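Plaleck Field Shelter System

Overview

The Plaleck is a modular, insulated shelter for units that have to live and work away from fixed buildings for long periods. It is supplied by Grelteo to armed forces, civil defence bodies and border services. One section can be put up by a crew of three and gives covered space for 8 personnel with full personal equipment. Sections join end to end through a sealed connecting sleeve, so that a command post, a medical post or a rest area can be made larger as the task requires.

The system was developed for use in cold and wet regions where supply is irregular and where tents designed for temperate training areas have proved hard to heat. It may be used equally well in milder conditions with the inner lining removed.

Construction

Each section consists of a folding frame, an outer cover, an inner lining and a two-part floor. The frame is carried as a single folded item and has no loose pins. All handles and catches are sized for use with arctic mittens. The outer cover is available in green, sand or winter white, and a reversible green and white cover can be supplied to order.

The inner lining hangs clear of the outer cover and leaves an air gap on all sides. Vents at both gable ends are opened and closed from inside. Blackout flaps are fitted to every door and window as standard, and no light should be shown when these have been closed as set out in the user handbook.

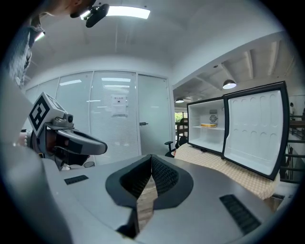
Heating and power

The shelter accepts the Carbone heater unit, which stands outside and feeds warm air through a duct in the end wall. Other heaters already in service may be used if the duct adaptor is ordered with the shelter. Fuel-burning appliances must not be operated inside the shelter at any time.

Cable entry points are provided on both long sides. A lighting set with white and red settings is included with each section. Distribution boxes are ordered separately, as national plug and voltage standards differ.

Transport and storage

A packed section travels in two bags and one rigid case. The rigid case has lashing points and may be carried on a sledge, on a light trailer or as an underslung load when fitted in the approved net. Covers must be dried before storage of more than 10 days. Units which cannot dry their covers in the field should report this on return to stores, so that the covers may be aired and inspected before they are issued again.

Training and support

Grelteo provides an instructor course at its own premises or at the customer's barracks. Those who complete the course may train others within their unit. Spare parts are held for 20 years from the date of the last delivery under a contract.

Accessories

Connecting sleeve, straight
Connecting sleeve, four-way
Snow skirt
Carbone duct adaptor
Jidano camouflage net, woodland or winter
Repair kit, unit level
Repair kit, workshop level

Ordering

Enquiries are accepted from government bodies and their appointed contractors only. Requests should state the number of sections, the cover colour, the type of heater in service and the country of final use. Export is subject to licence, and delivery dates are confirmed once the licence has been granted. Demonstrations are held each October, and places should be requested in writing through the purchasing authority.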